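地下储藏间被撬之后

六月里我们那栋楼的地下储藏间被人撬了。我住在Irkent，楼在Ye街靠河的那一头，地下一层隔成一个个小间，每户一间，铁丝网门，挂锁自己配。那天是星期一，早上下去拿打气筒，走到拐角就看见地上有断掉的锁鼻，我那间的门开着一条缝。

我先站在外面没进去，打了报警电话。接线的人问有没有人受伤，嫌疑人是否还在现场，我说都没有，他就让我改走非紧急线路，或者在网上填表。我选了打电话，等了挺久才接通，对方给了一个案件编号，说当天下午会有人来看。

下午来了两名警察，看了门，拍了照，问了楼里的门禁是怎么管的。这个我答不太上来。门禁卡前年换过一次系统，是Pirkier装的，旧卡按说全部作废，但楼里一直有人说旧卡照样能刷开车库门。警察把这句话记下来了，后来有没有去查，我不知道。

被撬的一共五间，都在同一排。我丢的是一辆折叠车、一套冬胎的螺栓和一个工具箱。按购买记录算下来是1,356，折旧之后保险认多少是另一回事。

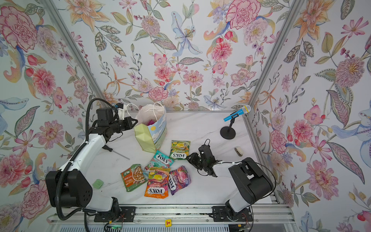
印着蓝天和绿色山丘的纸袋，后面是花卉墙纸。

填损失清单比我想的费时间。表格要求每一件写品牌、型号、序列号、购买日期，有票据的附票据。折叠车的序列号刻在五通下面，我从来没抄过，最后是在当年的保修邮件里翻到的。工具箱里的东西我只能凭印象写，写了两遍，第二遍比第一遍多出好几样。我打电话问过能不能补充，对方说可以，引用原来的案件编号就行，新写一份说明，不要改原来那份。

锁是我自己的，门是楼里的，这两样要分开报。门框变形那部分由物业走公共保险，我只报锁和里面的东西。隔壁几户一开始把门也写进了自己的清单，被退回来重填。

过了不到两周，Rudidau那边的警局打来电话，说在一间出租车库里找到一批东西，里面有几辆自行车，请我带上证明去认。Rudidau离这里80公里，坐火车要换一次车。我带了保修邮件的打印件、身份证和案件编号，路上又想起来应该带一张车的照片，
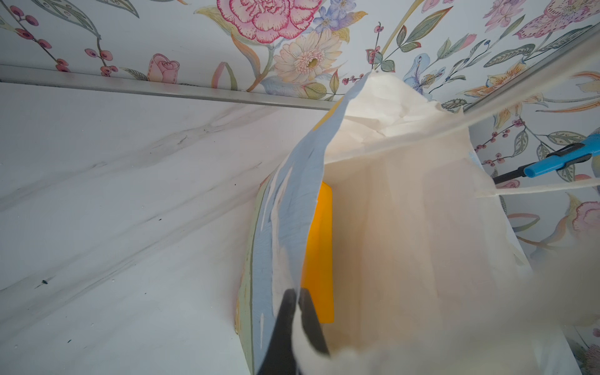

认领在警局后面的一间库房里。东西都贴了标签，不能自己动手翻，要先说出特征，再由工作人员去核对。我说了颜色、后货架上缺的一颗螺丝，还有序列号。对上了。工具箱不在那里，螺栓也不在。

车当天没能拿走。因为还算证物，要等检方同意发还，我签了一张确认单，拿到一份复印件。工作人员说一般要几个星期，如果案子转到法院，时间会更长。我问抓到人没有，她说案件还在办，不能讲。这个回答我能接受，车库是谁租的，租车库的人和撬锁的人是不是同一个，这些我在楼里已经听过好几种版本，没有一种说得出来源。

楼下公告栏后来贴了一张纸，写着某个门洞的某户“有嫌疑”，没有署名。贴了一天就被撕掉了。警察从来没有说过嫌疑人是楼里的住户，至少没有对我说过。我在业主群里写了一句，有线索的请打警局电话，报案件编号，不要贴在墙上。有人回了个大拇指，然后大家继续讨论要不要装摄像头。

摄像头的事现在卡在报价上。地下室属于公共部分，能拍到哪里、录像留几天，都得在业主会议上表决。我自己先换了一把短梁的挂锁，钳口不容易伸进去，又把几样值钱的搬回了家里，阳台上现在有点挤。

另外把家里所有带序列号的东西都拍了一遍，存在一个文件夹里，连同票据。花了一个晚上。

发还通知还没到，车还在Rudidau。等拿到了再来这里补一句。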